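The Tenant at Stiltcombe

August

The flat came with a table, two chairs and a kettle. The agent from Eskola had put it in the listing as furnished. She signed for six months, paid the bond and carried her bags up from the street in two trips.

She had taken a job in the records office at Sindbridge, 15 kilometres down the line. The train left at 7 and the platform was on the far side of the footbridge. In the first week she missed it twice. After that she set the alarm on the stove as well as the one on her phone, and ate her toast walking.

The vase had been her aunt's. It had come from Resby wrapped in a bath towel, in a box that had held oranges, and it stayed in the box for most of the month. It was pink and had flat sides. When she was a girl it had sat on the piano with pencils in it, and one winter with the house keys, which had to be shaken out over the rug.

She bought roses for it, artificial ones, at the discount place beside the station. Real ones would have been dead by the time she was home long enough to look at them. The woman at the till asked if they were for a grave. She said they were for a table.

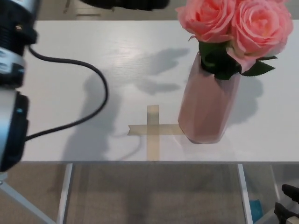
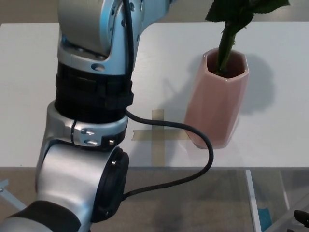

The letter

Her brother wrote at the end of the month. He had sold the house in Resby and wanted to know what she had taken, so the list could be closed off. He had left a space for each item and a line for her to sign.

She wrote down the vase, the bath towel and the orange box. She thought about the box for a while and crossed it out. Then she put the form under the kettle and went to bed.

In the morning it had a ring on it. She took it to work anyway and copied it on the good machine, and the ring came out as a grey circle around the word towel. She posted the copy at lunch. The stamp cost more than she remembered.

He rang that night. He said there was $200 owing to her from the sale of the piano, and did she want it sent or held over until Christmas. She asked who had bought it. A school, he said. They had come with a truck and a ramp, and one of the castors had gone through the verandah boards.

"Was anything in it?" she asked.

"In what?"

"In the piano. Pencils or anything."

He said he hadn't looked. He said the hall seemed bigger now and you could see where the carpet used to be green. She could hear him walking while he talked, and a tap running, and then the tap being turned off.

"Send it," she said.

When they had hung up she washed her cup and dried it. She moved one of the chairs to the window and sat there with her shoes off. The late train came through from Sindbridge with its lights on and hardly anyone in it. She watched it as far as the signal box, then got up and set both alarms.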